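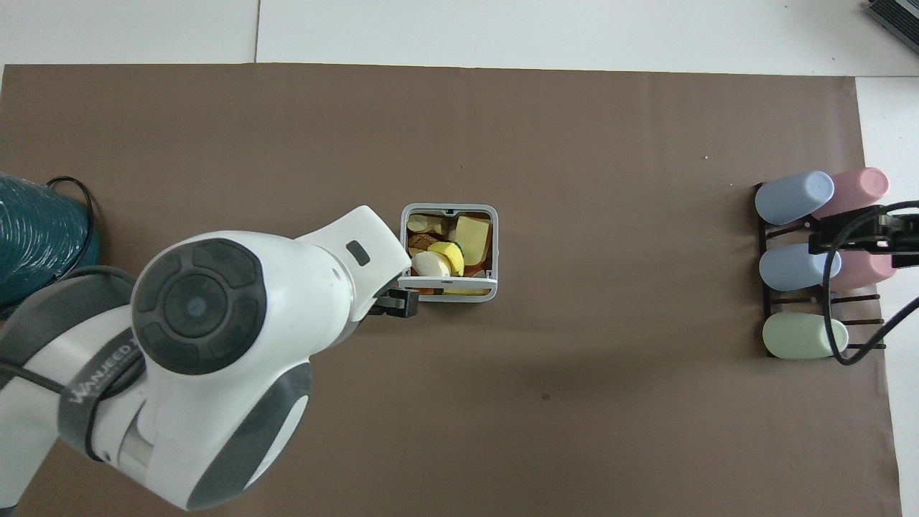
Varden promises painters "guaranteed exposure"

Home | News | Listings | Contact

Varden, the gallery promotion firm, opened sign-ups on 28th July for a scheme it says will get 100 artists "seen by real buyers". The fee is £71 a month. Who those buyers are, it won't say.

Its only named partner is the Bandano, a gallery in Cuseo that has hung pictures since 1895 and has just 2 rooms. Varden also cites a trial with the Lubis art fair, but has published no sales from it. First results are due in November.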